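Resealing around an undermount sink

The old bead of silicone in our kitchen lasted 6 years before it started to lift at the back corners. I replaced it over two evenings in April. These are my notes, written mainly so I can find them the next time.

Symptoms first. The bead had gone gray along the rear joint and pulled away from the underside of the counter far enough to admit a fingernail. Inside the cabinet there was a faint tide line on the back panel. The drain and the supply lines were dry when I checked them with a paper towel, so the joint was the remaining suspect.

Removal took longer than everything else put together. A plastic scraper gets most of the old bead off in strips. The residue is harder. I used a gel remover from Pastard, left it on for 20 minutes, wiped, and repeated at the corners. Metal blades are faster and will scratch a composite basin, as I learned on the previous sink. After the remover, wash with dish soap, rinse, dry, then wipe with isopropyl alcohol on a lint-free cloth.

Check the clips while the joint is open. Mine are the Olell type, with a wing nut on a threaded stud. Two had backed off by a full turn. I tightened them by hand in a diagonal sequence, a little at a time. If a stud spins in its anchor, stop and deal with the anchor before applying any sealant.

Kitchen counters and sinks:

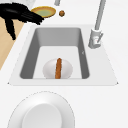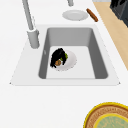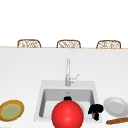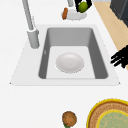
Sealant and tooling

I used a neutral-cure silicone in a 300 ml cartridge. That is far more than one sink needs, and the remainder will probably harden in the nozzle before I want it. Acetic-cure is cheaper but smells of vinegar for days, and some stone suppliers advise against it. Cut the nozzle small. Mine was cut too wide on the first side and I had to take off a lot of excess.

Tape both edges, run the bead in one pass per side, tool it once, and pull the tape while the silicone is still soft. My neighbor Roksolana Moroz tools with a wet finger and gets a cleaner line than I do with a profiling tool. I have no explanation for this.

Curing

The cartridge says 24 hours at normal humidity. I finished on Thursday evening and kept the tap off until Saturday morning. We washed up in a tub in the bathroom, with predictable complaints.

Water test: fill the basin to 80 percent, wait, drain, and run a dry paper towel along the underside of the joint. Mine came back dry. I have left a sheet of newspaper on the cabinet floor and will look at it again in a month.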